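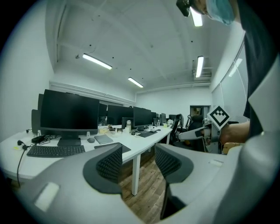
Tips for keeping your desk (and your hands) happy when you work next to robots

I've worked at Kundomon for long enough to remember when my job was all typing. I checked orders against packing slips for Prelomwood, all day, on one screen. Then the sorting arm went in at their warehouse, the software took over the checking, and a bunch of us got moved to teaching and fixing instead. So now half my shift is at a keyboard and the other half is on my feet with a gripper in my hand, showing it how a thing ought to be picked up. It's a funny way to earn a living, and I like it more than I thought I would!

A few people starting out have asked me how to set up for this kind of day, so I wrote down what works for me.

Clear a landing spot before you stand up. You need a patch of desk where the gripper can go down flat, fingers not touching anything. I push my keyboard back under the monitor and slide the mouse over next to it. If you have a laptop, close it. I cracked a hinge my first month by swinging round with mine open, and I got to fill out a form about it.

Get your cords up. A cord hanging over the front of the desk will catch on a gripper sooner or later, or on your sleeve. Velcro ties are better than zip ties because you'll be moving things again next week, trust me. Power strip goes at the back of the desk, and label both ends of everything with masking tape.

Wipe the finger pads. Soft pads pick up lint and cracker dust like you wouldn't believe, and then they slip on anything smooth. A barely damp microfiber cloth, then a dry one. No window cleaner! And leave the printed marker alone except for a dry cloth, a smudge on that can waste a whole morning of recordings.

Switch hands and sit down. My rule is 35 minutes standing and then back to the chair for typing. I used to push on to the end of a batch and my wrist let me know about it by 9 at night. Ask for the break in the schedule, in writing if you can. Our planning sheet came from Tôn, the outfit that runs the software side, and it had us at 40 pickups between rests, which was fine for the arm and not so fine for us. We asked and they changed it to 13.

Roll up your sleeves or wear snug cuffs. Loose jacket cuffs get between the fingers. I keep a cardigan on the chair for when I'm typing and take it off for the other part.

Keep a notebook. The software writes down what the arm did, but it has no idea that the tape on the Lemell boxes changed in February, or that the small ones arrive squashed. You know that. I put it in pencil as I go and type it up at the end of the day, and those notes have gotten me into meetings I never used to be asked to.

Lids on drinks. Screw tops only, and over on the far side of the monitor. I lost a keyboard to an iced coffee.

I do miss some of the old job, mostly the radio, which we can't have on during recording. One earbud is allowed at the typing desk if you ask first.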